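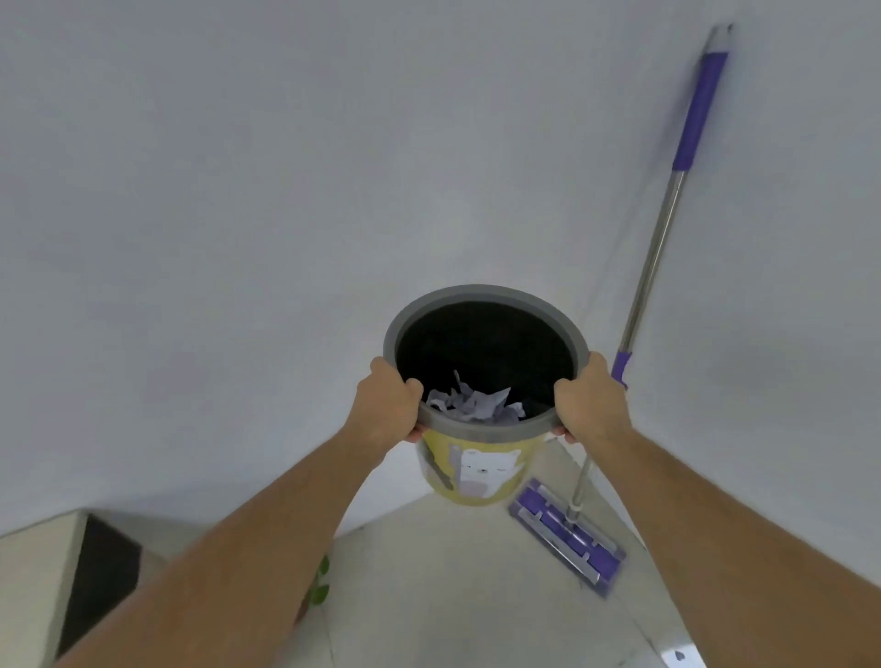
The smallest bin in the house

I have owned a kettle that cost more than my first bicycle, and I have never once felt about it the way I feel about my yellow wastepaper bin. It has a cartoon on the side. It has a fat grey rim you can get a proper hold of with both hands. I'm a grown adult with a mortgage and I love it.

It started with a clear-out in May. I was doing the floors at number 17, mop propped against the wall, and picked the bin up to get at the tiles underneath. A bit of crumpled paper at the bottom, and that was it. So where was everything else going? Mostly on my desk, as I found when I got there (receipts, envelopes, a leaflet from Bodau about guttering, which I don't need).

Now I have rules, though only 2 of them. Paper goes in the bin as soon as it's read, and the bin gets emptied before it looks full. Before, I'd stand there squashing it all down with my fist and feeling rather pleased with myself!

I did flirt with something smarter. The people at Hapeta make a tall steel thing with a pedal, very handsome, and I carried one right round the shop before putting it back. Tosteck do a square one that fits in corners. But neither of them would cheer me up on a wet morning, and when you're bending down to a thing 20 times a day I think it ought to. 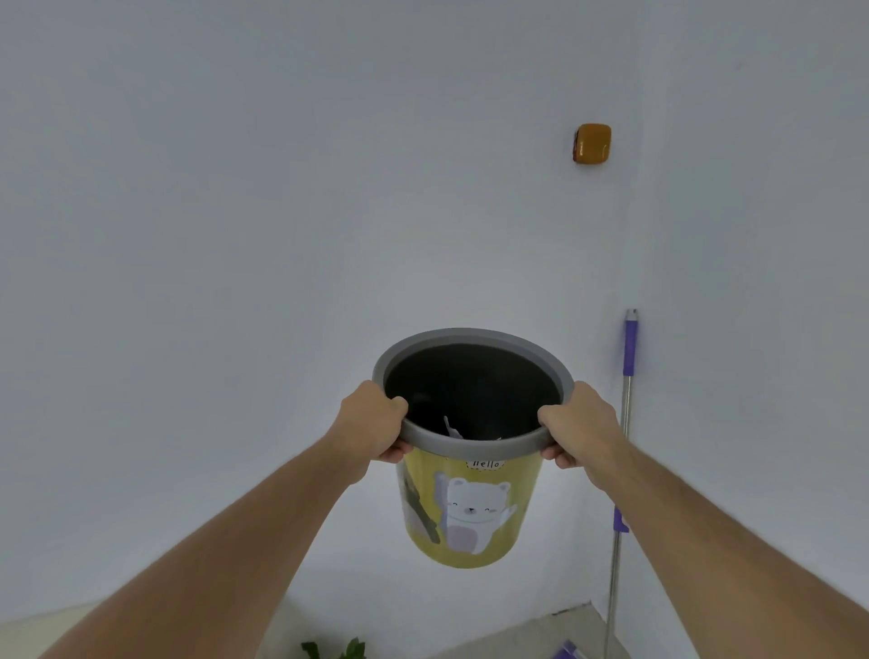 Keeping it nice

Mine says "hello" just under the rim, over a white bear with pink cheeks and one paw in the air, so I'm fussy about the print. A soft cloth and a drop of washing-up liquid is plenty - no scouring pads, please. The inside gets a wipe whenever I mop, and so does the underneath, where the fluff collects.

Liners are a matter of taste. I tuck the edges well down so they don't flap over the bear's head, and I keep the spare roll in the desk drawer with the stamps.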